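NOTA DE PRENSA

Nimard abre a empresas su programa de demostración a distancia con el ejercicio menos glamuroso posible: una camiseta

15 de julio de 2026

Nimard, firma dedicada al aprendizaje por demostración para robots de dos brazos, presenta Rura, un servicio con el que cualquier empresa puede enseñar una tarea manual a un robot sin escribir una línea de código. Hace falta, eso sí, una persona que sepa hacer la tarea, un mando y cierta tolerancia a ver cómo un gesto que en casa lleva unos segundos se convierte en asunto de toda la mañana.

La primera tarea del catálogo es la preparación de prendas para colgarlas en percha. En Nimard conocen la objeción (que para eso no hacía falta un robot) y la han oído ya en tres idiomas. La respuesta de la casa es que una camiseta no tiene forma propia, no cae dos veces igual y no avisa de dónde ha dejado la manga. Quien consiga enseñar eso puede plantearse luego casi cualquier cosa que se doble, se arrugue o se escurra. 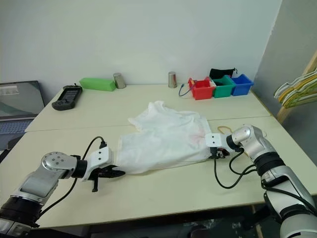
Los dos brazos sujetan la camiseta por los bordes durante una sesión de Rura.

El procedimiento es sencillo de contar. Una persona dirige los dos brazos a distancia, el sistema registra los movimientos junto con las imágenes, y con ese material se entrena después el modelo que tendrá que arreglárselas solo. Cada demostración empieza con la prenda colocada de otra manera, porque un robot que solo sabe estirar una camiseta ya estirada tiene un futuro comercial limitado.

«Los primeros clientes nos mandaban a su ingeniero más brillante para manejar los brazos, y nosotros pedíamos amablemente que viniera alguien de lavandería», explica Janka Lukáč, responsable de operaciones de Nimard. «El ingeniero quiere optimizar la trayectoria. La persona de lavandería coge la tela por donde se coge la tela.»

La biblioteca inicial reúne 3000 demostraciones, grabadas por 22 operadores. De ellas, 1015 contienen al menos una corrección: el operador agarra mal, suelta y vuelve a intentarlo. Durante meses se discutió si convenía borrarlas. Se quedaron. Un robot que nunca ha visto a nadie rectificar tampoco aprende a hacerlo, y la alternativa era pedir a los operadores que no se equivocaran, política que ya se ha ensayado en otros sectores con resultados conocidos.

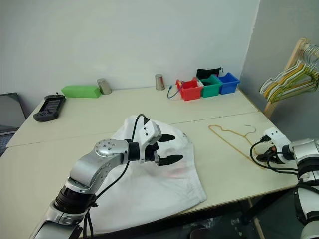
La pinza izquierda, abierta sobre la tela; a la derecha, una percha amarilla en la mesa.

Rura se ofrece en dos modalidades. En la primera, el cliente envía sus prendas u objetos a las instalaciones de Nimard y el equipo propio se encarga de las demostraciones. En la segunda, el personal del cliente maneja los brazos tras una formación de dos jornadas – la primera dedicada casi por completo a perder el miedo a las pinzas y la segunda, a recuperar un poco. Cada encargo incluye hasta 500 demostraciones, su revisión y una primera versión del modelo entrenado.

El servicio se ha desarrollado junto con Eichhorn, empresa de lavandería industrial que ha aportado los criterios con los que se da por buena una demostración. Bernd Rathjen, su director de planta, llegó al proyecto con un escepticismo que no se ha molestado en ocultar.

«Me dijeron que el robot aprendería mirando. Yo he tenido aprendices que miraban mucho», señala Rathjen. «Lo que me convenció fue poder repasar una sesión y decir exactamente en qué momento la manga se había quedado debajo. Con los aprendices esa conversación suele ser más larga.» 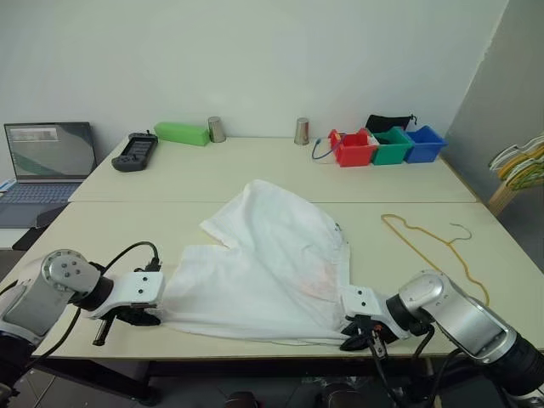

La revisión es, de hecho, la parte a la que más horas dedica Nimard. Kirsty Dobson, que coordina a los operadores, ha redactado una guía interna con instrucciones como «no tire de la tela para ver qué pasa» y «si la percha se mueve, la percha tiene razón». El documento se entregará a todos los clientes y, por petición expresa de la autora, no se ha suavizado.

Los próximos ejercicios previstos son las toallas, las fundas de almohada y, más adelante, la sábana bajera ajustable. Para esta última Nimard prefiere no anunciar fecha.

Las empresas interesadas pueden solicitar plaza en el programa a partir de hoy.

Sobre Nimard
Nimard desarrolla sistemas de teleoperación y aprendizaje por demostración para la manipulación de materiales blandos. Trabaja con lavanderías, talleres de confección y almacenes textiles.

Contacto para medios
Waltraud Teuber, Comunicación, Nimard
Se atienden peticiones de entrevista y visitas de prensa con cita previa. Quien quiera probar los mandos debe indicarlo al reservar.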